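Flornari opens its form builder to small transport and delivery teams
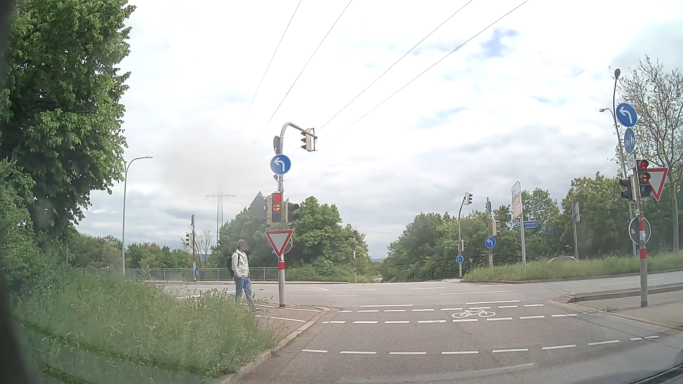
Flornari, the software company behind the Bakus workflow platform, has released a new version of its mobile form builder. The product is named Rimo, and it is meant for companies which have people working outside the office for most of the day: drivers, meter readers, inspectors and repair crews. It became available to all existing Bakus customers in May 2023, and new customers can try it without a contract.

With Rimo, a person who does not write code can build a form on the computer, connect it with the company's data, and send it to the phones of colleagues. The form can include photos, signatures, a location and simple rules. For example, if a driver marks a package as damaged, the form can ask for two photos before it lets him continue. All of this was possible in the older version too, but the rules had to be written by a developer in a separate tool, and many customers did not use them at all.

"We saw that people made very simple forms and then they called us for the rest," said Jolien De Smet, product manager for Rimo. "It was good for our consulting department, but it was not the reason why we built the product. Now the rules are in the same window as the fields. You click on a field and you write what should happen."

The biggest change is in how the forms work without a connection. Until now, a form could be filled in offline, but lists of customers or spare parts had to be loaded again every time the app was closed. Rimo keeps these lists on the phone and exchanges only the rows that were changed. When two people change the same record, the app shows both versions to the supervisor, who chooses which one to keep. An automatic choice is planned, but De Smet did not want to give a date for it.

One of the first customers is Kahraman, a parcel company that delivers mostly to shops and small offices. It has 64 drivers, and before the test it used paper sheets in the vans and a spreadsheet in the dispatch room. The sheets were typed into the spreadsheet in the evening by two employees.

Neusa Falcão, who leads operations at Kahraman, built the first form by herself. It took her one afternoon, she said, and most of this time went into cleaning the list of addresses. "I am not a technical person. I know Excel well, and I know what the drivers need. The first form was too long and they complained. I removed half of the questions and sent it again the same day."

The company now has nine forms in use. The most used one is the delivery confirmation, which is filled in up to 700 times per day. There is also a form for the morning check of the van, one for fuel, and one for accidents, which has been opened twice and both times for a broken mirror. The two employees who typed the sheets now answer calls from customers.

Not everything went smoothly. In the first two weeks some older phones closed the app when a driver took several photos one after another. Flornari sent a correction, which makes the photos smaller before they are saved, but Kahraman still had to replace a few phones. Falcão also mentioned that the reports are too basic for her. She can see how many forms were sent and by whom, but to compare weeks she has to export the data and work on it in another program.

Tadeo Arancibia, an independent consultant who helps transport companies to choose software, thinks that this kind of tool is coming at the right moment, but he advises some caution. In his experience the first three or four forms are always a success. The problems begin later, when every department has its own forms and the same customer is written in five different ways.

"Somebody must be responsible for the data, even in a small company," he said. "It does not need to be an IT person. But it must be one person, and the others must know who it is."

Flornari says that it has thought about this problem. In Rimo an administrator can approve a form before it is published, and can lock the shared lists so that only selected users may change them. Both settings are turned off at the start. Lamai Saengthong, who is responsible for customer training at the company, recommends turning on the approval when more than three people are building forms.

The price depends on the number of phones and not on the number of forms. The smallest package includes 20 phones, and the next ones 200 and 400. People who only build forms or read reports in the browser are not counted. Customers who already pay for Bakus can use Rimo on ten phones without additional cost until their contract is renewed.

The app works on Android and iOS. It is available in English, Spanish, Portuguese, Dutch and Thai, and the form builder itself is for now only in English and Spanish. Forms made in the older version can be opened in Rimo, but those with custom code should be tested first. The company has published a list of functions which are no longer supported, and the older version will continue to receive security updates for one more year.

Training sessions are held online and take 90 minutes. They are led by Saengthong and by Tainá Quintana, who holds the sessions in Spanish and Portuguese. Participants are asked to bring one paper form which they really use in their company, and to rebuild it during the session. Registration is open to customers and also to companies that are still in the trial period. Questions about moving from the older version can be sent to the Bakus support desk through the customer portal.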